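Home | News | Robotics | Software | Archive | Contact

Cloth-folding planner gets a second look before every grip

22 August 2018

Folding a shirt is one of those chores that a person does half asleep and a robot can fumble for an entire afternoon. So it's a real pleasure to report that the small software team at Clidley has released a new version of Grilwood, its planner for two-armed robots that handle clothing and bedding, and it's a big step up from the one we tried in June!

The main change is in how the planner picks its grip points. The old release looked at the garment once, chose two corners and went for them. If the cloth slid on the way, the arms carried on as though it hadn't. Grilwood now checks the outline again just before the fingers close, and once more when the cloth is held between them. It then works out how far apart the hands should be to keep the top edge tight without dragging the rest of the garment along.

Dark clothing on pale bedding gives the outline finder a nice strong edge to work with, and it's where the team began its tuning.
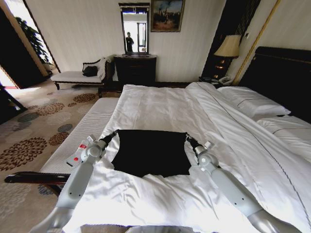 Does the planner need to know what kind of garment it has been given? It works from the outline alone, so a T-shirt and a pillowcase go through the same steps, though a user can load a folding pattern for a particular shape.

The team tuned the new release on 948 recorded grasps, and 272 of those were misses of one sort or another. Torben Reuter, who leads the work, is especially fond of the misses (he has them sorted into folders by the way they went wrong) and says they taught the software far more than the clean ones did. Most came down to the fingers closing on a single fold and leaving the layer under it behind.

There is good news for anyone who has fought with calibration, too. Grilwood can now blend a head view with a wrist view, and it keeps a running estimate of how the two line up. Wrist views are awkward things. They tilt and swing with every move of the arm, and a good part of what they take in can be the robot itself or the ceiling. The new version masks out the robot's own body before it starts looking for cloth, and a replay tool lets you step through the result one moment at a time. I lost a happy evening to that tool. 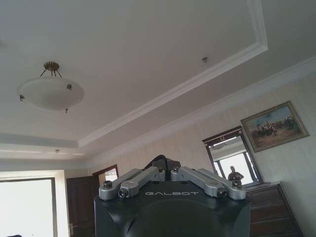
Barajas, writing on the Skostdale users' list, would like the body mask to be a separate download, as it would be handy for people who have no interest in laundry and just want their arm to stop mistaking its own elbow for an obstacle.

Reuter's reply was that a split is planned, once the settings file has been tidied up. The full release is out now, with setup notes and 4 sample folding patterns included.

Contact the news desk | Copyright 2018 | Back to top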